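Subject: Re: [kitchens] Grout color behind the sink
From: Inger Holst

Rawiri Te Moana wrote in March:
> We have white tiles for the wall behind the sink and can not
> agree on the grout. My wife wants white. I am afraid it will
> turn yellow by the tap. Has anyone lived with gray?
> Also, how wide did you make the lines? The shop says 2 mm.

Hello Rawiri, and hello to the list,

I have lived with gray for some years now and I would choose it again. We have long white tiles laid like bricks, with thin dark gray lines, and a dark gray sink in front. In our old flat in Skamby we had white grout, and I was scrubbing it with a toothbrush every month. Now I wipe the wall with a cloth after the dishes and that is all.
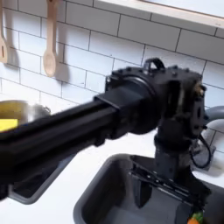

To your questions, in order:

1. Color. Take the dark one. The bag we bought was Trivano number 214. It dried lighter than I expected, so please make a test on a spare tile and wait one full day before you decide.

2. Width. Your shop is right, 2 mm is good. With wider lines I think the dark color would become too strong.

3. Cleaning after the work. Dark grout leaves a gray film on the white tiles. I needed to wash the wall three times. Do not wait until the next morning with this, as I did.

One thing I do not know is how it behaves behind a stove with much fat. Maybe somebody else can answer this.

With kind regards,
Inger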